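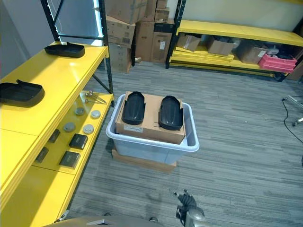
Black tray parts on the box in the blue bin, two more on the yellow shelf to the left.

Hand comparison, shelf-to-bin station
Udico handling lab, posted 17 November 2025

Pictures and notes from the hand comparison at the shelf-to-bin station. We tried two end effectors on the same humanoid: the Kekik multi-finger hand and the Cloromport parallel gripper. The arms, the head camera and the Arroyo controller stayed the same for both. Parviz Kermani ran the Kekik trials and Nelu Stoica ran the Cloromport trials. Helmi Heinonen kept the log and reset the station between attempts.

The task is simple to state. The robot stands in front of the yellow shelving, takes an item from one place and sets it down in another. Some of the runs go shelf to bin and some go bin to shelf. An attempt counts as good if the item ends up inside the target area, right side up, with no help from the operator. We logged 200 attempts for each hand, split over the item types below.

The tray parts

These are the parts we care about most. They are thin black plastic, rounded and long, with a raised rim and a notch at one end. The rim is the only good place to hold them. Lying flat on cardboard they are fairly easy, because the surface gives a little and a fingertip can get under the edge. Lying flat on the metal shelf they are much harder.

The Kekik hand did best when it came in from the side with the fingers slightly open and closed on the rim from two directions. It missed when the wrist was too high, and then the fingertips slid over the top of the part and pushed it away. Parviz lowered the approach by 6 mm after the first set and the misses dropped. We kept that setting for the rest of the trials.

The Cloromport gripper held the rim more firmly once it had it. It needs a more exact approach angle, and the flat pads cover the rim from the head camera just before they close. Nelu had to set the last part of the move without a camera correction. When the part was turned more than 30 degrees from the expected angle, the gripper often closed on the notch and the part swung out as it lifted.

Tray parts, good attempts were close between the two hands. The failures were different. The Kekik hand mostly failed before lifting, so the part was still where we wanted it and the robot could try again. The Cloromport gripper mostly failed during the lift, and the part ended up on the floor.
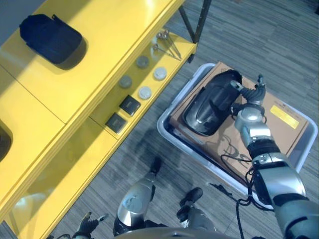 Cable routing was the other thing we kept coming back to on the Kekik side. The hand needs more wiring than the gripper, and the wiring has to have slack for the wrist to turn. With the arm stretched out low over a container, the slack comes down with it. On 39 attempts Helmi noted a cable touching either the rim or the part. Most of those were still good attempts, but a cable that drags on a light part can turn it right before the fingers close. Tapio Hyvönen is making a sleeve that holds the bundle along the forearm and leaves a loop at the wrist only. Until that is fitted we would not run this station unattended.

The small items

Round discs: the Kekik hand picks these from the shelf by sliding them toward the front edge and pinching. It is slow. The Cloromport gripper can take them straight down across the diameter and is clearly better here. Both hands had trouble when two discs were touching, and we now leave a gap between them at reset.

Flat dark blocks: no real difference. Both hands pick them reliably if the block is square to the shelf edge. The larger ones are near the limit of the Cloromport opening, and the pads have to be centered well or one of them lands on top.

Thin metal pieces: poor with both. The Kekik fingertips are too soft and round to get under a rod, and the Cloromport pads close above it unless the wrist is almost touching the shelf. Eero Huttunen has suggested a narrow nail on the Kekik index finger. We have not tried it yet.

Head camera

We used only the head camera for these trials. It sees the shelf and the floor area well from a standing pose, and it does not need to be recalibrated when the hands are changed. Its weak point is the black parts. A black part inside a dark hand shadow gives the tracker very little to work with, and a glossy one throws back the ceiling lights on top of that. Where the part lies on plain brown cardboard the outline comes out much cleaner. The yellow shelf is also fine as a background, apart from the glare on the front faces.

Eero would like a wrist camera on both hands for the next round. It would help most with the Cloromport gripper for the reason given under the tray parts. It also means one more cable, so it should wait for the sleeve.

Controller settings

The Arroyo controller ran the same arm speed for both hands. We slowed the last part of the approach for the Kekik hand and left it at the normal value for the Cloromport. Grip force was set once for each hand on a tray part and not changed for the other items. That is probably unfair to both on the metal pieces, but it keeps the results easy to compare.

Changing hands means loading the other tool file and checking the wrist zero. If the zero check is skipped, the arm still moves normally and the error only shows at the fingertips. We lost most of a morning to this and threw out the attempts from that set.

Where we are now

For the tray parts we are staying with the Kekik hand. A failed pick that leaves the part in place is worth more to us than a stronger grip, and the range of angles it accepts is wider. The Cloromport gripper stays mounted on the bench arm, where the discs and blocks arrive in known positions.

Next round, later in November: sleeve fitted, wrist camera if there is time, same items and same layout. Helmi has the reset sheet with item positions marked. Please put the shelf back to that sheet if you borrow the station for anything else, and leave the spare fingertips in their drawer.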